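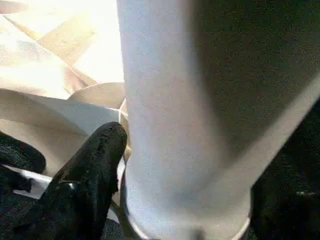
Conserver l'eau de boisson à la maison : enquête dans le quartier de Shemweta

Rapport de projet – deuxième année, filière eau et assainissement
Erasto Lukumay et Joyce Tanui
7 juillet 2021

1. Contexte

Le quartier de Shemweta est desservi par un réseau qui ne fonctionne pas en continu. L'eau arrive le matin pendant deux à trois heures, parfois un jour sur deux en saison sèche. Les ménages remplissent donc des récipients et vivent sur cette réserve. Notre projet porte sur cette période de stockage : combien de temps l'eau reste dans le récipient, comment elle est prélevée et ce que devient le chlore résiduel entre le robinet et le verre.

Le sujet nous a été proposé à la suite du cours de qualité des eaux. Nous avions d'abord pensé travailler sur les fuites du réseau, mais l'accès aux plans n'a pas été accordé à temps.

2. Méthode

Nous avons retenu 16 ménages répartis sur les deux versants du quartier, Skoreo en haut et Raltska en bas. Chaque ménage a été visité quatre fois. À chaque visite, nous avons rempli un questionnaire court et mesuré le chlore libre au comparateur à pastilles, une fois au robinet ou à la borne-fontaine, puis dans le récipient de stockage. La turbidité a été relevée seulement lors des deux dernières visites, le turbidimètre étant en réparation avant.

Les entretiens ont duré 15 minutes en moyenne. Ils ont été menés par Joyce Tanui ; Erasto Lukumay s'est chargé des mesures et de la saisie.

3. Résultats

Le volume stocké varie beaucoup d'un foyer à l'autre. Le plus petit ménage garde deux bidons dans la cuisine, le plus grand dispose d'une cuve de 600 litres posée sur une dalle dans la cour. Dans la cuve, l'eau peut rester cinq jours.

Au point de distribution, le chlore libre se situait presque toujours entre 0,3 et 0,5 mg/l. Après une journée de stockage, il passait sous 0,2 mg/l dans la plupart des foyers. Les récipients à large ouverture, où l'on puise avec un gobelet, donnent les valeurs les plus basses. Les récipients munis d'un robinet gardent un peu plus de chlore, mais l'écart se réduit au bout de deux jours.

La fréquence de lavage semble aussi jouer. Plusieurs personnes rincent le récipient à chaque remplissage sans le frotter, et un dépôt se forme au fond. À Raltska, une habitante nous a expliqué qu'elle frottait le sien avec du sable fin, comme sa mère – l'eau y était parmi les plus claires de notre série.

4. Limites

L'échantillon est petit et nous n'avons pas fait d'analyse bactériologique, faute de budget. Le comparateur se lit à l'œil et deux lecteurs ne donnent pas toujours la même valeur. Les visites ont toutes eu lieu le matin. Enfin, les réponses sur le lavage sont déclaratives.

5. Suite envisagée

Nous souhaitons reprendre les mesures en août dans les mêmes foyers, avec un prélèvement le soir. L'association Pernesik a accepté de prêter des récipients à robinet à quatre ménages qui n'en ont pas, pour comparer avant et après. Le questionnaire complet et le tableau des mesures figurent en annexe.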